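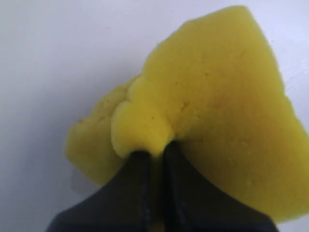 Doolan Primate House: Indoor and Outdoor Enclosure Inspection
Wekari Park, Department of Mammals
Completed by: Shaimaa Metwally, Section Lead
Period covered: February

Rating key: S = satisfactory. A = attention needed, no restriction on use. R = restricted until corrected. N/A = did not apply during this inspection.

Inspections begin at 7:15 a.m., before the chimpanzees are given access to the outdoor yard. Comments are required for every rating other than S. Comments on satisfactory items are optional.

PART 1. BARRIERS AND DOORS

1.1 Keeper entry doors close and latch without assistance. S

1.2 Slide doors between night dens and day room move freely through full travel. A
Comment: Door 3 hesitates at the halfway point when operated from the upper handle. The lower handle works normally. Track was brushed out during the inspection with slight improvement. Work order submitted.

1.3 Padlocks present, numbered, and matched to the key board. S
Comment: Lock 13 was replaced last month. The key board label has been updated, but the copy of the key list in the night office has not.

1.4 Mesh panels free of broken wires, gaps, and sharp ends. S

1.5 Viewing glass free of cracks and deep scratches. A
Comment: Scratches at the left end of the public window are longer than those recorded at the previous inspection. They can be felt with a fingernail. The glass contractor should be asked whether the panel may be polished in place.

1.6 Outdoor moat wall free of footholds, leaning branches, and built-up soil. R
Comment: A willow limb has come down on the yard side and rests within reach of the wall. The yard is to stay closed to the group until the limb is removed and the wall has been walked again by two staff members.

PART 2. CLIMBING STRUCTURES

2.1 Main platforms level and firmly attached. S

2.2 Ropes and fire-hose bridges free of fraying, loops, and loose strands. A
Comment: The long rope between the second and third platforms has begun to open near its lower knot. Fingers could be caught. Replace within 4 days. Older females use this rope as their usual route to the heated shelf, and the replacement should hang at the same height.

2.3 Bolts and brackets checked by hand. S
Comment: All 97 bolts on the indoor frame were checked. Three were tightened by a quarter turn. None were missing.

2.4 Nesting baskets secure and draining. S

2.5 Dead trees in the outdoor yard sound at the base. N/A
Comment: Not tested, yard closed under item 1.6. To be completed before the yard is reopened.

PART 3. FEEDING AND ENRICHMENT

3.1 Food preparation area clean, with separate boards for produce and for meat items. S

3.2 Water drinkers flowing in every den. S

3.3 Artificial termite mound refilled, tubes clear, no residue. A
Comment: Two tubes were blocked with broken twigs. The adult male had pushed several stems into the same opening, and the younger animals have begun to copy him. Staff are asked to record which stems are chosen and whether leaves are stripped first, using the sheet kept for the Tilotero tool-use study. Blocked tubes should be cleared each evening.

3.4 Stones supplied for nut cracking are free of chips and sharp edges. S
Comment: One flat stone was retired. Stones are counted in and out by the closing keeper.

3.5 New enrichment items approved and logged before use. A
Comment: The Fotside puzzle feeder was found in the day room without a log entry. The item had been approved. The entry has been added, and the requirement was repeated at the morning meeting.

PART 4. STAFF SAFETY

4.1 Radios charged and tested at the start of shift. S

4.2 Alarm buttons tested in corridor and kitchen. S

4.3 Escape drill held within the required period. S
Comment: Response at the last drill took nearly 3 minutes from alarm to full head count. The visitor path gate was the slowest step. Signs directing visitors to the education building are hard to read from the gate and should be moved closer.

4.4 First aid kits complete and in date. A
Comment: Eye wash in the kitchen kit expires at the end of the month. Replacement ordered.

4.5 Protective gloves and face shields available to all staff, including researchers. S
Comment: Visiting researchers must sign the glove register themselves. Signatures by a keeper on their behalf are not accepted.

PART 5. FOLLOW-UP

Restricted items: 1.6. The grounds crew has been notified by telephone and in writing.

Items carried over from the previous inspection: 1.5.

The next inspection will include the outdoor dead trees and a second check of Door 3 after repair. A copy of this form is to be kept in the keeper office and a second copy sent to the veterinary office.

Signed: S. Metwally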